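Smart Contract Compliance Analyst (Token Issuance)
Briltosen - Hellwig office or remote

Briltosen runs the issuance and record-keeping layer used by small companies that sell tokenized shares and revenue notes to the public. We are hiring one analyst to sit between the legal desk and the engineering team. The position is full time and reports to the head of product controls.

Scope of work

The analyst reads offering documents and turns their terms into transfer rules that the contract can enforce: holding periods, investor caps, jurisdiction blocks, early redemption. Each rule set is written in Ziris, our in-house rules language, and tested against a stored set of 1000 sample transfers before release. A rule set that fails any sample goes back to the analyst with the log attached.

You will also maintain the exception register. Exceptions arise when an issuer changes its terms after launch, when a holder loses a key, or when a court order freezes a wallet. The register currently holds 701 entries, nearly 30 of them open. Closing the open entries is the first assignment.

Other duties:
Review of wallet screening results passed on by the onboarding team
Reconciliation of on-chain balances with the issuer's holder list at month end
Written answers to auditors, normally within 5 business days
Upkeep of the Pindia test network, including its faucet and its sample wallets
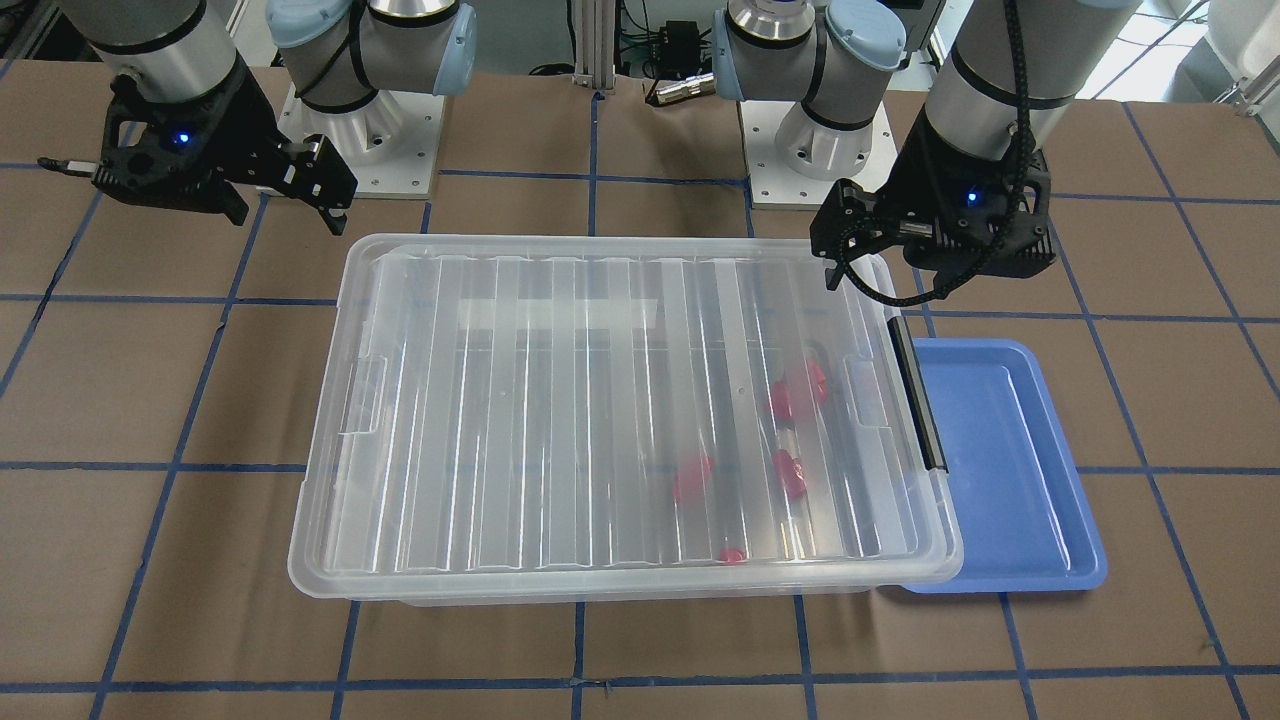
Fitriani Sopacua reports that the reconciliation took up more of the first months than expected, and that reading raw event logs mattered more in practice than writing new rules. Applicants should weigh the role with that in mind. The split at present is close to even between reconciliation and rule work, and it shifts toward rule work when several offerings launch in the same quarter.

Requirements

Two years or more in securities operations, transfer agency work, fund administration or blockchain engineering. You should be able to read Solidity without help; writing it is useful but not tested. Working knowledge of SQL is required. A law degree is not required, but you must be able to read a subscription agreement and say which clauses affect transferability.

Ziris is taught on the job. Training lasts four weeks and ends with a supervised release on Pindia.

Conditions

Permanent contract after a three-month trial period. Core hours are 10 a.m. to 3 p.m. Hellwig time. On-call duty rotates among six staff and is paid separately. Staff may not buy or hold tokens issued through the platform - holdings acquired earlier must be declared before the start date.

Applying

Send a resume and one page describing a transfer restriction you have worked with, on-chain or on paper, and how it was enforced. No cover letter is needed. Shortlisted applicants complete a 90-minute exercise using a redacted offering document, followed by one interview with legal and one with engineering. Applications close at the end of September. The start date is open to discussion.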